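Filed under: Bench Notes / Shelter Tech

Thursday, July

Rollik collar tags, second round. Finally a good day! The new clip held on all 3 of the foster dogs we tried it on, even the hound who scratches at everything, and the tag read first time through the kennel door. Old clip goes in the scrap drawer. I want to keep the rounded edge though — it sits nicer under long fur.

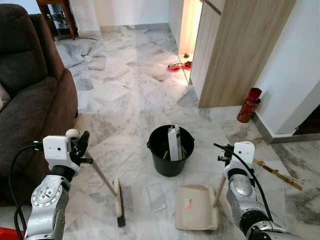 Broom and marble floor, both arms on the job.

Cindus reader next. Chip range was short again on the big shepherd mix, so I moved the antenna coil out to 37 mm and rewound it. Much better, and the read is so quick now that the dog has barely sniffed the thing before it beeps. Log count stood at 1414 reads when I saved the file, with 2 blanks, both from the same tag (the chewed one).

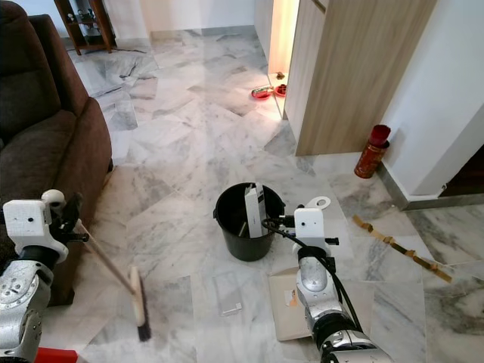 Still to sort: the Colombo feeder drops kibble fine but the lid rattles, and the nervous dogs back off from it. Tried felt under the hinge and it's a lot quieter. I'd love to see how the shy beagle takes to it over a whole night. If she eats from it I'm going to be unbearable all week. 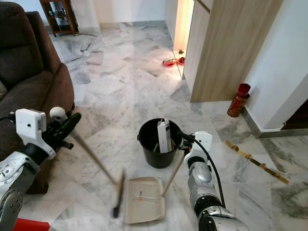 The Stedar battery packs came too, and they fit the reader case with no filing at all. Charge them before anyone takes one out to a foster home, please, and write the start time on the tape. Spare felt is in the blue tub. Chewed tag is on my bench, don't toss it, I want to open it up.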